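Villell has 3 churches, and the guidebook gives them one paragraph between them, most of it about parking. I had the whole of a wet January afternoon to fill, so I went to all of them, armed with a pocket dictionary of symbols and the confidence of a person who once identified a Saint Lucy on the first try. (She was holding her eyes on a dish. It's not a hard one.)

The first church, the one by the bus stop, was easy. Catherine with her wheel, Lawrence with his gridiron, Roch lifting his hem to show off the sore on his thigh while the dog waits with the bread. Roch is always a good sign that a town had a bad century. People don't put up a plague saint for the decor. There were two of him in there, one on each side of the nave, which suggests either two bad centuries or a quarrel between families about whose Roch was going in.

The second church was locked. A card on the door said the key could be had at number 20, and number 20 said it was next door, and next door had gone to lunch at a quarter to four. I looked through the keyhole and saw some darkness. I'm counting it.

The third is up the hill, past the school, and it's the reason I'm writing this. Over a side altar on the left there's a panel of six women standing in a row, in the kind of gold that makes you lower your voice. Five of them are perfectly well behaved. Barbara has her tower, Agatha has the plate (you know what's on the plate), Apollonia is holding up a tooth in pincers like a dentist who wants to be believed. Margaret has her dragon, a very small one, more of a spaniel. Dorothy has the basket of roses and fruit.

The sixth woman is holding a cup. No wafer over it, so I didn't want to say Barbara again, and we already had a Barbara. No snake coming out of it, and in any case John the Evangelist is usually a young man, although painters do make him so pretty that I've been fooled twice. Mary Magdalene was my next guess, except that the Magdalene's jar ought to have a lid, and ought to come with a lot of hair. This woman's hair was put away under a veil, every strand of it.

I stood there for a long time. My dictionary has an entry for "cup," and it says "see chalice," and the entry for "chalice" gives a list so long that it amounts to a shrug.

There was a laminated sheet in a wooden pocket by the door, in three languages. The English one said "SIX HOLY WOMEN, GOLD." Thank you.

By then the light was going and my feet were soaked, so I gave up and went down to Lebrun, the café on the square, and sat with the dictionary open next to a coffee, reading about saints whose names begin with V. 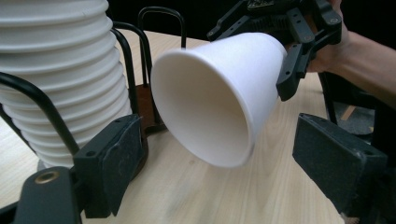 *Cups at Lebrun, Villell. No saint attached.*

Back home I did what I should have done before leaving and looked in Stillwood, the fat old handbook I never travel with because it weighs as much as a ham. Stillwood is unreliable on dates and rude about the baroque, but it has an index by object, and the index has an index. Entry 3062 is "Cup, plain, held by veiled woman," and it offers two answers. One is a local widow-saint who gave water to pilgrims and seems to have been venerated in one valley, the wrong one. The other is "donor's patron, added later." In other words, somebody paid for the panel and wanted their own saint on the end, and the painter put her in and gave her the first thing that came to hand.

I like the second answer better, mostly because she's standing a little closer to Dorothy than there is really room for. Dorothy's basket has been pushed up against her hip. The spacing on the other four is lovely.

My old notebook from Skindness has a sketch of another one of these, a man at the end of a row with what I've labeled "spoon??" I'd forgotten all about him. I never solved that one either, and the drawing is no help, as I appear to have given him 2 left hands.

If you go up the hill, bring coins for the light over the side altar. It goes off with a loud clunk just when you've found your page.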